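Telescope views of Jupiter way blurrier than last year — what changed?

Asked in: Backyard Astronomy
235 views, 3 answers

Moved from Stosthorpe to a townhouse in July, same scope (Golline reflector, 138 mm), same two eyepieces. Used to get both dark belts on Jupiter plus the Red Spot on a good night. Now it's a shimmery blob. Moons are there but they look like fuzz balls, and Saturn's rings just sort of boil. I go out on the back patio at 9 pm, looking over the neighbor's roof. Mirror looks clean to me. Did the move knock something loose or is the air just worse here?

Answer 1 (accepted)

Could be both, but start with the air. You're looking over a roof. Roofs soak up sun all day and dump the heat right back at night, and you're looking straight thru it. Concrete patio does the same. Try grass, and try late — after midnight if you can stand it. Jupiter will be higher too, depending on the month.

Also how long does the scope sit outside before you look? Mine needs a full hour. Warm mirror in cool air makes exactly the boiling you describe.

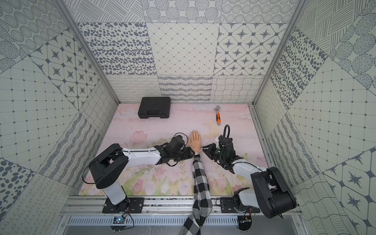
Answer 2

Collimation. A car ride will do it every time. Point at a bright star, high up, defocus a bit, look at the rings. If the dark spot isn't centered your mirrors are off. Small turns on the screws, check again, small turns. I use a cheap Westik laser and then do the final tweak on the star, the laser alone never got me all the way there.

And drop the power. What eyepiece are you using? Over 100x on a bad night is a waste, everything just gets bigger and mushier. Save the high power for steady nights.

Answer 3

same thing happend to me, bought a Smits filter and it didnt help. check the jet stream forecast

Comment from asker: put it on the lawn Saturday, let it cool, belts are back! Still a little soft so collimation is next. Thanks all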